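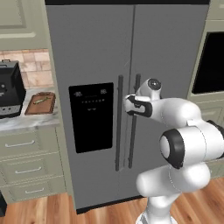
Foreign Drama on Public Television: What Happens When It Is Dubbed?
Media Studies project report, Dymphna Ní Bhriain and Otakar Charvát

We picked this topic after the public channel in Prumitz began showing Hurnevano, a historical family saga bought from abroad, every evening in November. Half our class was already hooked, and the local paper ran angry letters saying the money should go to home-made drama. What a great question to start from!

Method
We handed out 129 questionnaires at school and at the Lurevau library, and 40 came back complete. Otakar also watched 25 episodes twice, once dubbed and once with subtitles - he says he would gladly do it again.

Results
Viewers over 60 liked the dub much more than we expected, mostly for the voice of the grandmother. Younger people wanted subtitles, and 20 of those who answered had looked up the real history after an episode. We loved reading those answers (one person had drawn a whole family tree on the back of the sheet).

Problems
Our question 6 asked two things at once, so we left it out. We also never reached anyone who had stopped watching.

Next step
Ms. Bélanger has lent us recordings of an older imported series, and we want to compare how the jokes were translated. Dymphna has started on the first episode.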